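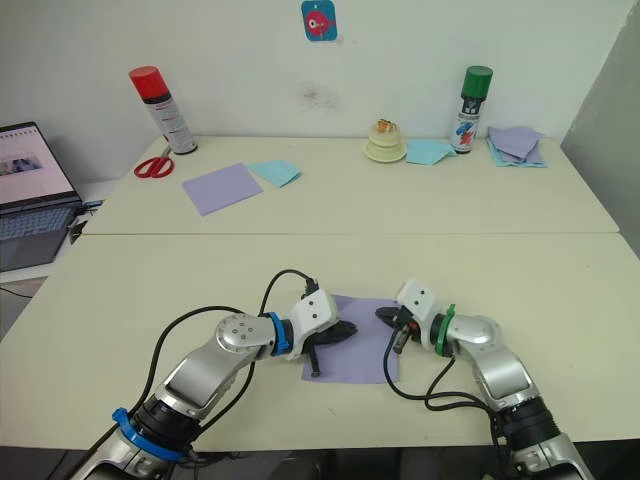
Two arms, one lavender cloth

Right, six months into owning a garden hot tub and I've got THOUGHTS. Long thread, mostly about water, covers and electricity. Get a brew.

Ours is the Venau, the smaller of the two we looked at. Sold as a four-seater. Four adults will fit if they're all very fond of each other. Two adults and a teenager with their knees up is bliss.

We nearly went for the Rultero because it had the waterfall and the coloured lights. Sat in both dry in the showroom (do this! take your shoes off and get in!) and the Venau had a proper footwell. My feet made the decision.

It went on the old patio slabs by the back fence. I checked them with a spirit level first and one corner was low, so we lifted three slabs and packed them with sharp sand. Took a Monday afternoon and I'd do that bit again before anything else.

Filling it: 185 gallons, garden hose, most of an evening. I put the hose end down in the filter housing after reading that it helps stop air getting trapped in the pump. No airlock so far, on two fills.

First heat-up was overnight and then some. I kept going out in my dressing gown to look at the number on the panel. It goes up so slowly and I was so happy.

OK, covers. The one it came with was fine until February, when the rain sat in the middle and it started to sag. I've swapped it for a Tisarero with a steeper fold and the water runs straight off. Heavier to lift, mind. Clips are stiff for the first week.

The new cover was £313 delivered, which made me wince. But I read the meter at the same time every night for a fortnight before and a fortnight after, and we're using less. Weather was milder for the second lot so I'm not going to swear to the figures.

Floating thermal blanket under the cover: yes yes yes. Cheap, looks like posh bubble wrap, cut it to shape with kitchen scissors. Cut it a bit big and trim. I cut it a bit small and now there's a gap by the steps that annoys me every single time.

Water! I was properly scared of the chemistry and it's really just a habit. Test strip before we get in, sanitiser after we get out, pump on to mix it. The strips live in a lidded tub in the kitchen because they went funny in the shed.

Rinse your swimwear with plain water and skip the detergent. We had foam like a bubble bath in the second week and that was the swimming shorts. Fresh out of the wash, all of them.

Filters: hose them off weekly, soak them monthly. I keep a spare set so one can dry while the other's in. The Montoya ones fit ours and the end caps feel sturdier than the originals. Check your own size, there are loads that look the same and aren't.

Best thing I've added cost £20: a rubber mat and a boot tray by the back door. No more wet leaves through the kitchen.

Second best is a hook on the fence for dressing gowns, under the little overhang. Should have put up two.

Favourite time is six in the morning before work, jets off, steam coming up, blackbird going mad in the hedge. Almost 60 mornings now and I still grin getting in.

Next job is a step with a handrail for my mum, who has asked very politely four times. If you've built one out of decking offcuts, show me please!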